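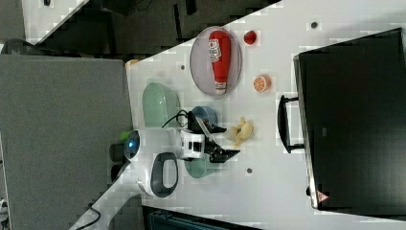 Prakash Mathew asked, at the last revision of this guide, that the section on setting out play food begin with the table and leave the food until later, as most of the questions reaching him concerned where the dishes should go. The order of the steps below has been changed accordingly.

Section 4. Setting Out the Play Food Table

4.1 Scope

This section applies to the Clavora play food collection when it is set out on a tabletop for an activity session. It covers the dishes, the cup, the food pieces and the ketchup bottle. Storage between sessions is covered in Section 6, and replacement of lost pieces in Section 7.

4.2 Before you begin

1. Confirm that the table stands level and does not rock when pressed at each corner.

2. Wipe the tabletop with a damp cloth and dry it. Do not use abrasive cleaners on white surfaces, as fine scratches will hold colour from the food pieces.

3. Route any cables that must cross the table so that no dish or cup rests on them. A dish placed over a cable will tip when a piece is set on its rim.

4. Bring the storage tub to the table and keep the lid beside it. Do not place the tub on the tabletop itself.

Caution: The smaller pieces, including the red fruit, present a choking hazard. The collection is not to be used by children under three years of age.

4.3 Placing the dishes

5. Place the oval plate first. It is the translucent piece with the slightly darker rim, and it serves as the reference point for the remaining items.

6. Place the pale mint-green oval dish on the other side of the table. It may sit near the edge, provided that the whole base is supported.

7. Place the teal-green dish apart from the mint-green dish. The two are similar in colour and are frequently mistaken for one another under warm lighting – check them side by side before recording either as missing.

8. Place the blue cup upright toward the centre of the table, with clear space around it.

Note: The dishes are intended for play only. They are not suitable for serving food, and they must not be placed in a microwave or conventional oven.

4.4 Placing the food pieces

9. Set the orange slice on the tabletop beside the oval plate. The segment lines should face upward so that the piece can be recognized from a standing position.

10. Set the small red fruit near the same plate. Participants may call it a strawberry or a tomato, and either name may be accepted during sorting activities.

11. Set the yellow piece beyond the blue cup. Leave it on the tabletop and out of the dishes at the start of the session.

12. Lay the ketchup bottle lengthwise on the oval plate. Check that the white cap is firmly closed.

Caution: Do not fill the bottle with water, paint or any other liquid. If liquid is found inside, withdraw the bottle from use and refer to Section 7.

4.5 Alternative arrangements

The Gumel arrangement begins with all food pieces on the tabletop and all dishes empty, and is recommended for first sessions. In this case, omit step 12 and stand the bottle upright behind the oval plate.

The Iyer arrangement begins with one food piece in each dish. It is suited to participants who already know the names of the pieces and are practising colour matching.

Either arrangement may be used with the Fera activity cards. Cards are to be kept off the table until the dishes are in place.

4.6 Clearing the table

13. Remove the food pieces first and return them to the tub.

14. Wash the dishes and cup by hand in lukewarm water with a mild detergent. Dry them fully before stacking. The oval plate should go at the bottom of the stack.

15. Wipe the ketchup bottle with a damp cloth. Do not immerse it, as prolonged soaking will lift the label.

16. Check the contents of the tub against the list inside the lid. Record any missing or cracked piece on the session sheet before the tub is returned to the shelf.

Note: Replacement pieces are ordered by part number. The dishes and cup are listed under 277, and the food pieces and bottle under 400. Orders that quote only a colour will be sent back for clarification.

Continue to Section 5, Sorting and Serving Activities.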